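Flovinell running log - read me first

Training log for one person, one winter block plus the bit of spring after it. Put together in a rush because three people at the club asked for the files and I keep emailing out different versions. This is the one to use. Anything older, bin it.

Kept by Yeison Castaño. Questions to me, not to the club secretary please.

What's in the folder

runs.csv - one line per run, outdoors and treadmill both
strength.csv - hips, glutes, calves, the boring stuff
sleep.csv - hours in bed and how I felt on waking, 1 to 5
niggles.txt - free text, whatever hurt and where
routes.txt - names of the loops and how long they are
old/ - ignore

17 weeks of entries. Week 1 is the first full week after I was back running without walk breaks. Weeks start when the long run is done, so a week in here doesn't line up with a week on your calendar. Sorry. Too late to change, all the totals hang off it.

Columns in runs.csv

week - 1 to 17
slot - easy, steady, hills, long, race, other
route - short name, see routes.txt
km - kilometres, one decimal place
mins - moving time, whole minutes. Stops at the level crossing are taken out
effort - 1 to 10, written down before I looked at the watch
surface - road, path, grass, tread
shoes - G for the Gasons, C for the Cameros
note - anything else

Blank effort means I forgot. Don't fill it in with the average, it makes the hill sessions look far too easy. Zero in km is a run I set out on and gave up before the end of the road. There are 3 of those, all in February, all in the rain.

Shoes. The Gasons are the heavier pair and did most of the road miles. Cameros came in at week 6 and I only wore them for anything quick until the Gasons went flat under the heel. So if you plot pace by shoe you will get a lovely big gap and it means nothing, the fast days got the fast shoes. Someone already did this and posted it in the group. Please don't.

Routes

Short names only, I've not put maps in as two of them go past my front door.

Canal - flat, 8.2, dull, good when it's icy
Nina - named after the café at the turn. 11.4 out and back, one nasty drag on the return
Quarry - 6.7, nearly all up then nearly all down
Long A, Long B - same start, B adds the loop round the reservoir
Park laps - whatever I felt like, distance off the watch, so treat it as a bit rough

Nina got longer in week 9 when they shut the footbridge. Called Nina2 from then on. I missed relabelling one or two so if a Nina run looks slow after week 9 check the km first.

Strength

Twice a week, mostly. Sets and reps are what I did and not what the plan said. Bands are by colour, and the colours are only any use against each other: yellow, then green, then black. Single leg bridge numbers are for the worse side, which is the left. Right side was always fine so I stopped writting it down after week 4.
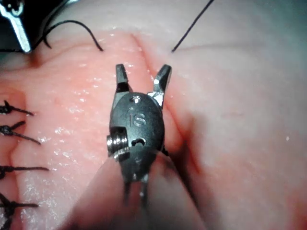

Calf raises moved from the floor to the bottom stair in week 7, so the drop in reps there isn't me getting weaker. Would have looked that way otherwise. Wall sits are in seconds. Best was 70, once, and I couldn't do the stairs after.

Sleep

Least reliable file of the lot. Hours are lights out to alarm - no gadget, just the clock on the bedside table. The 1 to 5 score drifts. What I called a 3 in the first few weeks I'd have called a 4 by the end, think I just got used to being tired. Fine for looking at one week against the next, no good for start against finish.

Niggles

Plain text, in date order but with the dates stripped out, week numbers only. L and R for left and right. "Grumbly" is a technical term, it means I could run on it. "Sore" means I cut it short. "No" means no.

Known problems

- week 11 is missing four easy runs, phone died and the notes went with it. Totals for that week are too low
- treadmill distance is off the machine's own display and the one by the window reads short compared with the others. Didn't note which one I was on
- pace isn't a column, work it out yourself from km and mins
- race in week 15 has the official time in the note and my watch time in mins. They don't match by 19 seconds, don't know why
- one row in strength.csv has the reps and sets the wrong way round. 12 sets of 3. You'll spot it
- commas in the notes column, wrapped in quotes, but some spreadsheet programs make a mess of it anyway

Using it

Go ahead, do what you like with it, say where it came from. It's one bloke in his forties with a dodgy left hip so please don't build anyone a plan on the back of it. If you spot a mistake tell me the file and the week number. "It looks wrong" doesn't help me.

Changes

v3 - Nina2 split out, surface column added, sleep file tidied
v2 - shoes column
v1 - the one I sent round by email with my home adress in it, please delete

Still to do: put the heart rate in once I find the charging cable for the strap. Maybe the stretches too, though I skipped most of them.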